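Planning and Budgeting for Automation
Unit 4 handout: Costing a robot cell for taking desktop computers apart

Bring this to the October seminar with your own notes from Unit 3. We'll be spending money for a full two hours (on paper, sadly), and I hope you'll come away as keen on spreadsheets as I am!

Our running case is Nella, a small refurbishment cell planned by a firm called Kukholm. They handle old office desktops and want robots to do some of the dull handling: drives out, drives in, memory out, memory in. It's a lovely case for budgeting because the work looks simple, and then you start listing what has to be on the table.

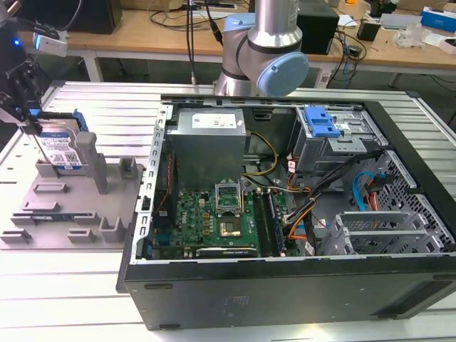
Freya Crabtree

4.1 Start with the job

Before anyone opens a catalogue, write down what gets picked up, where it comes from and where it goes. For Nella that list includes a 3.5-inch hard drive with its blue plastic carrier, memory modules and the processor. Each has its own shape and its own way of being held. A drive is a nice solid block. A memory module is thin, and a processor socket needs a gentle touch from whoever or whatever is near it.

Put the list in a table with four columns: part, size, how it is gripped, where it rests. The last column is the one students leave blank, and it's the one that costs money. Every part that comes out of a computer needs a resting place the robot can find again, so fixtures get a budget line of their own.

4.2 Fixtures and spares

Printed fixtures are wonderful for planners. You can change a slot in the morning and try the new one after lunch. But they do get changed, often, and each version takes material, printer hours and somebody's attention. Kukholm's first plan allowed for one tray. Liam Hartley's revised plan allows for 6 versions, and I think he's right.

Cost a fixture under these heads:
Design time, including measuring the real part
Printing and finishing
Fitting to the table and checking the position
Rework after the first trial

Do the same for boards and holders that stand upright. They need their own fixing points, and a part going in from the front wants different clearances from one dropped in from above.

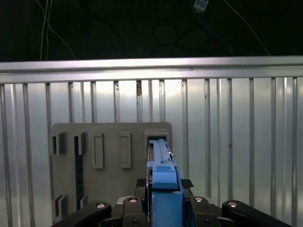

Fig. 2. Blue plastic part in the gripper, its long end at the grey receptacle.

Look at how close the fingers are to the work in Fig. 2 and think about finger pads as a consumable. Ask suppliers for the price of a spare set and the delivery time, and put both in your table. I'd carry two sets from day one.

4.3 The big lines

Now the arms, grippers, table and cameras. Get at least three quotes for each and make sure they cover the same things. In our exercise the Stullix quote for a gripper leaves out the mounting plate and cable, and the Fairclough quote includes them. On the first page Stullix looks cheaper by £200. Read to page three and the gap closes nicely, which is such a satisfying thing to find in a seminar and such a horrid one to find after you've signed.

The exercise allows £3,000 for everything other than arms and grippers. That has to stretch to the table, fixtures, lighting, cabling and a supply of old computers to practise on.
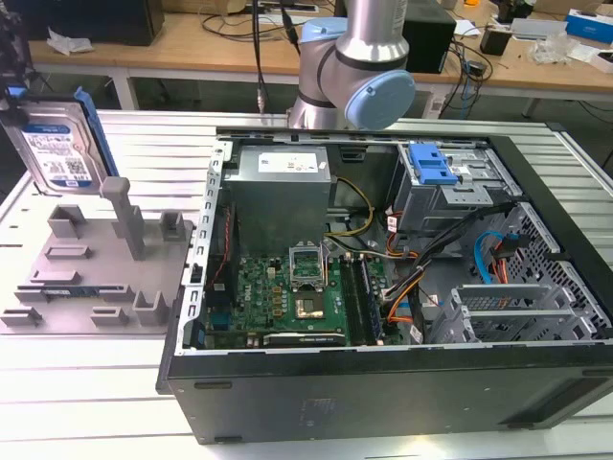
Practice stock deserves more thought than it gets. If all your trial machines are the same model, your plan is tidy and your fixtures fit, but you have only costed one model. Kelly Staniforth's draft buys several of one type first and holds back money for a second type later. I like this very much, as long as the held-back money is written down somewhere and protected.

Allow floor space too. A computer on its side, a tray next to it and room for an arm to move over both will fill a table quickly, and then you want a desk behind for controllers and the odds and ends that gather there. Draw it to scale before you order the table.

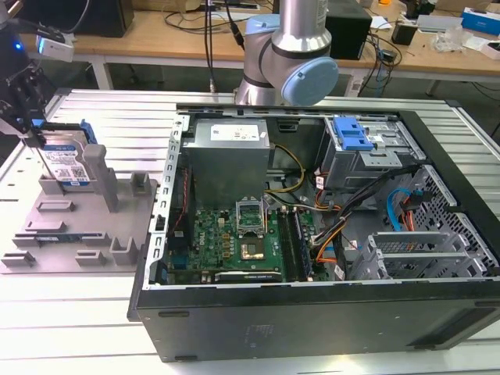
4.4 Tasks for the seminar

1. Complete the four-column table for a hard drive, a memory module and one other part of your choice.
2. Compare the Stullix and Fairclough quotes line by line and write one paragraph on which you would accept.
3. Nella's timetable allows 63 working days from order to first trial. Mark where the fixture versions fall and which of them hold up other work.
4. Draft a spares list with prices and delivery times.

Jordan Staniforth has the quote sheets if you missed them. Heiðrún Briem's notes on lead times are in the Unit 3 folder and are well worth reading before you try task 3.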